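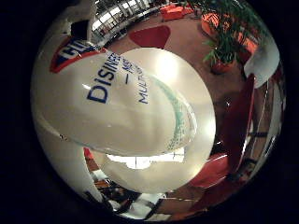
Chapter 5
A Morning at the Open Day

Before we get to any diagrams, I want to tell you about the morning I finally understood what a grasp is. I'd been teaching from other people's notes for years (you know the ones, with the little arrows pointing at a perfect cube), and I could draw the arrows in my sleep. Then in September I took my class to the open day at Holtden, and a container of disinfectant undid most of what I thought I knew.

Holtden is the kind of place where you expect to be handed a badge and walked past a lot of closed doors. We got the badges, but the doors were open! The demonstration was in a big room with a reddish-brown floor, red chairs, orange seats along the far side and a leafy plant in a pot. It felt more like a lobby than a lab, and my students sat down and started eating before anyone had said good morning.

Our host was Forough Abbasi, who runs the manipulation group. She skipped the slides completely. She put a screen up with the view from the robot's wrist camera, said "tell me what it's holding," and waited. Try it yourself with the picture at the start of the chapter. You probably said "disinfectant" straight off, even though the word isn't all there. You filled in the rest. Now try to say which way the thing is pointing, how wide it is, and where the finger meets it. That took us a lot longer, and we argued.

Geum-ok Ham, one of my students, was sure the finger had to be on the far side. Farzad Pakzad wanted to know how anybody could judge a distance through a lens that bends a straight column into a banana. Good question, and we'll spend most of Section 5.2 on it. For now, keep in mind that a wide lens sees a huge slice of the room and pays for it in straight lines. Things close to the lens look enormous. Things a few steps away shrink to nearly nothing at the rim.

Forough's next point was about the object. White plastic against a pale finger is a rotten combination for finding edges, and glossy plastic is worse, because the room lights leave bright spots on it that slide along as the arm moves. A simple edge finder can take a bright spot for a real feature of the thing. Her group had gone through 3000 grasps on household containers before the summer, and she told us the shiny pale ones were still the ones she'd pick if she wanted to embarrass a piece of software. I wrote that down.
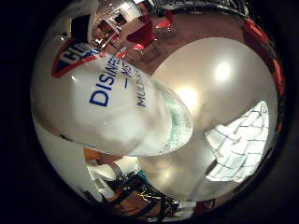 Figure 5.2 The bottle in the hand, seen from the wrist camera. The large pale surface is part of the hand.

Look how much of the view the hand takes up in Figure 5.2. My first reaction was that it was a waste of a perfectly good camera. Touran Zarei, who looks after the software side at Holtden, let me finish complaining and then asked how I'd find out where my own hand was if I couldn't see it. Fair enough. The hand is useful in the picture: you know its shape ahead of time, so it gives you something to measure the bottle against. We'll come back to this in Section 5.4, with some actual math.

We had 30 minutes with the setup and used every one of them, mostly on cables. Nobody in my class had thought about cables. You can see them in the figure, a tangle down near the bottom, not far from somebody's forearm. On paper an arm moves through clean, empty space. On a real bench it has wires and people for company, and a planner has to know about both.

Adesuwa Nnaji asked the question I liked best, while we were putting our coats on: does the robot know it's a bottle? Touran said that depended on what I'd taught them "know" meant, and everyone looked at me. I had nothing! So this chapter is partly my answer to Adesuwa.

Before You Read On

Take a bottle from under your own sink and pick it up with two fingers. Do it again with your eyes closed, then with the bottle tilted. Write down where your fingers went each time and keep the page handy, as you'll need it for the first problem in Section 5.1.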